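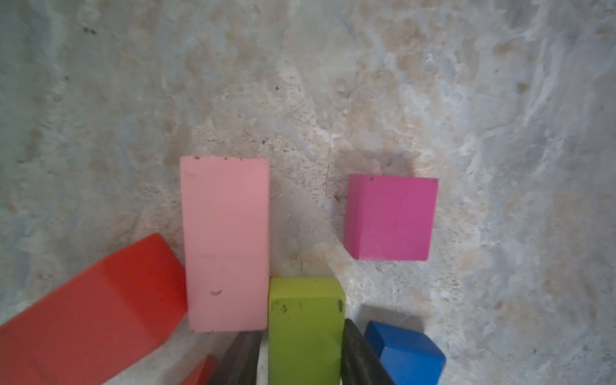

## Nov 13, 2020 - blocks, Benditz set

Had the colored blocks out on the stone-look surface. Red, pink, magenta and lime green all stand out fine against the gray and beige.

Marks to deal with:

- pink: small scuff low on the face, few flecks on the top edge
- green: smudges, plus a dark stain near one upper corner
- magenta: a couple of specks, leave it

Try soapy water on the green first. If the stain stays, take a spare from the Gilludon box - 60 in there at the March count.

Label on the box lid is peeling again. Need to order 2 more sheets from Surkgate.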